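The shelf life of a clean instrument

Most people who sit down in a dentist's chair never think about the small packet opened beside them. It is torn along the top, the contents are tipped on to a tray, and the wrapper goes in the bin. Yet a good part of the working day in a small practice is spent on that packet: filling it, sealing it, labelling it, storing it and deciding when it is too old to use.

Yayra Darko has run the decontamination room at Nyarko Dental for nine years. The room is narrow, with a sink at one end and the steriliser at the other, and everything moves in one direction, dirty to clean. Nothing goes back the way it came. On a busy day she and one colleague will put through 90 packs. On a quiet one it is closer to 68.

The work starts with washing. Blood and cement have to come off before anything else happens, and an instrument that looks clean under the ceiling light may look quite different under the magnifier. Scalers are the worst, she says, and anything with a hinge comes a close second. Hinged tools are opened as far as they will go, checked at the joint and left open for the next stage.

Then comes drying, which is the step people rush. A damp instrument sealed in a pack can spot or rust, and a wet pack cannot be relied on to keep anything out. Darko keeps a stack of lint-free cloths by the sink and changes them more often than the old written procedure asked for. The new one, which went up on the wall in February, matches what she was already doing.

Packing is slower than it looks. The pack has to be big enough for the instrument to lie without pressing on the seams, and sharp tips need a cover. Overfilling is the common fault. Two mirrors will go into a pack made for one, but the seal then sits under strain, and a strained seal may open in the drawer weeks later.
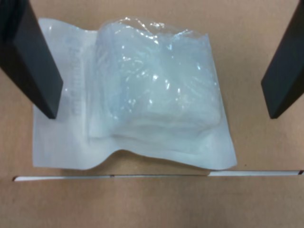
Kwaku Arthur thinks the drawer is where most of the trouble begins. In his view, practices spend a great deal on the steriliser and very little on shelving, so that packs end up bent double, held together with elastic bands or pushed under the sink next to the cleaning fluids. He would rather see a practice own fewer instruments and store them properly.

Darko agrees with most of that. When the practice was refitted she asked for shallow drawers, and got them only after a long argument over the cost. Each is deep enough for one layer of packs standing on edge, like cards in an index. The oldest go at the front. New ones are added at the back, and anyone who takes from the back is told about it.

How long a pack may be kept is a matter on which people in the trade disagree. One school holds that a date should settle it. The other says that a pack is good until something happens to it, and that what counts is whether it has been dropped, crushed, splashed or handled too much. Nyarko Dental uses both tests. There is a date on every label, and a pack with a crease across the seal is sent round again whatever the date says.

Labels cause more arguments than anything else. Ink can bleed through paper, and a ballpoint can pierce it, so writing is kept to the margin outside the seal. The practice tried a label printer from Gokier and gave it up after 21 working days, mainly on account of the adhesive, which left a residue on the drawer fronts. They have gone back to a felt pen and a rubber stamp.

The paperwork is kept in a blue ring binder beside the steriliser. Every load has a line: the cycle number, the result and the initials of whoever emptied it. The first line in the current binder is dated 08/05/2023 and is in Darko's handwriting. The binder before it is in the cupboard upstairs, along with the service reports.

At half past five the last load comes out and is left to cool with the door ajar. Darko wipes down the bench, checks the drawer for the morning's first two patients and hangs up her apron. The packs are put away by whoever opens up the next day.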